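About Us – Vovex 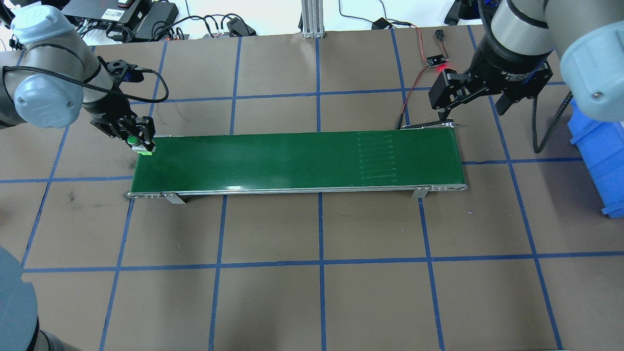 I'm Carmela Zuccaro, and I started Vovex because I wanted two robot arms to share a job without me writing out every move for them. We're a small research shop in Plorville, and our one big subject is handoffs: one arm puts a part down, the other picks it up, and neither gets a script. We do a lot of it over a long conveyor with a shiny green belt, one gripper working the left end and the other waiting at the right. The blue tape grid on the table is how we talk to each other all day ("start it two squares over!"), and yes, we re-lay it more often than I'd like.

Our method is called Mestangate. We record a person guiding both arms through the task, then train one model on the pair together. Most of what we'd read trained each arm alone and added the timing later, and we tried that first – it took us a whole winter to give up on it! With Mestangate the second arm learns to watch the first one and starts moving before the part gets to it.

We began with 300 recorded handoffs, which was nowhere near enough. At 2000 things started to click, and by 3000 the arms could cope with a part set down crooked, or a belt speed they hadn't trained on. Small round parts still give us trouble (they roll), and so does anything see-through.

There are 18 of us now, up from me and a borrowed desk at Sorrentino, the machine shop downstairs. They still cut our brackets, and they still complain about my drawings.

We post our results when they're good and when they're bad. If you run a small assembly line and have a handoff that drives you nuts, write to us – we answer our own mail, usually in the morning before the arms are switched on.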